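3. Study Design and Setting

3.1 Sites and recruitment

The study was carried out in two towns, Pudbridge and Tennant, which share a regional library service but differ in the age and income of their residents. Pudbridge has a large retired population and a single central branch. Tennant has three smaller branches, two of which reduced their evening hours in the year before fieldwork began. Both towns had adopted the Clekano lending system before the study, so that loan records could be drawn in a common format.

Letters of invitation were sent to 2,000 households, 1,000 in each town, selected at random from the list of addresses with at least one active library card. Households were asked to nominate one adult to keep a reading diary. Of those who replied, 52 in Pudbridge and 47 in Tennant completed the full diary period and a closing interview. Households that withdrew partway through are excluded from the analysis reported here, although their reasons for withdrawing are taken up in Section 6.

Diaries were kept on paper. An online version was considered at the planning stage and set aside after a short trial in February, when several older participants reported that they filled in the online form from memory at the end of the week. The paper booklet has one page for each day and asks for the title being read, where in the home the reading took place, the time at which it began and ended, and anything that interrupted it. A blank space at the foot of the page was left for comments. Participants used this space far more than had been expected, and much of the material quoted in Section 4 comes from it.

3.2 Defining a reading session

Earlier work on reading at home has tended to treat the session as a single unbroken period with a book. This definition is convenient for counting, but it fits poorly with what participants wrote. Reading was often stopped and resumed several times in an evening, and many diarists recorded these periods as one session even where the gaps between them were longer than the reading itself. One Tennant participant wrote that she had "read all evening," and the times she entered came to less than an hour.

We therefore distinguish between a session, as named by the participant, and a spell, meaning a period of reading with no recorded interruption. A session may contain one spell or many. Both measures are reported, and where they point in different directions the difference is discussed.
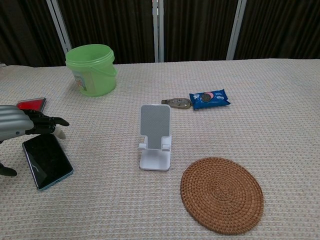 Figure 3. Tabletop with a smartphone.

The treatment of interruptions required a further decision. Geraghty, who coded the first set of diaries, began with a list of causes drawn from the literature: household tasks, conversation, telephone calls, children, pets, and fatigue. The list proved too short. Participants also stopped reading to look up a word, to find a place on a map, or to tell another person about something in the book. These breaks are connected to the reading in a way that a ringing doorbell is not, and several participants objected in interview to having them called interruptions at all. They are coded separately as excursions.

Telephone use presented a particular difficulty. The same device could be the cause of an interruption (a call or message) or the means of an excursion (a search for a word or a name), and a diary entry such as "picked up phone" does not show which. Where the entry was unclear and the closing interview did not settle the matter, the break was coded as an interruption. The count of excursions should accordingly be read as a low estimate.

3.3 Coding and agreement

All diaries were read in full by two coders working apart. Mac Carthaigh coded the Tennant diaries first and the Pudbridge diaries second; Geraghty followed the reverse order, so that any drift in the use of the categories would not fall on one town alone. Disagreements were reviewed in joint meetings, and the wording of each category was revised after the first of these. Diaries coded before the revision were coded again from the beginning.

Most disagreements concerned the place of reading. Participants used household terms that did not match the coding sheet, and "the back room," "the good room," and "the den" could refer to very different spaces. A short follow-up question was added to the interview guide to resolve these cases. The kitchen caused no such trouble and was named in the same way in almost every diary.

3.4 Use of loan records

With written consent, diary entries were matched to loan records held in Clekano. The records show the dates on which an item was borrowed, renewed, and returned, but they do not show whether it was opened. Matching was done by title and author. Books bought, borrowed from friends, or already in the home do not appear in the records and were kept in the analysis as a separate group.

Loans made through Lultier, the shared catalog for audiobooks, were left out. Listening was recorded by a number of diarists and was plainly important to them, especially in Pudbridge, but the diary page had been designed with print in mind and the entries for listening were uneven. Some participants gave exact times, while others noted only that an audiobook had been on during housework.

3.5 Limits of the design

Three limits should be noted. First, those who agree to keep a daily reading diary are likely to read more than their neighbors, and the figures in Section 4 are not offered as estimates for either town. Second, the act of keeping a diary may itself change behavior. Several participants said in interview that they had read on a given night in order to have something to enter. Third, the diary records one adult in each household, and reading that was shared, as when a parent reads aloud to a child, is seen from one side only.

The fieldwork protocol, the diary booklet, and the consent forms were approved in their final version on 18 May 2018. The revised coding sheet is given in Appendix B.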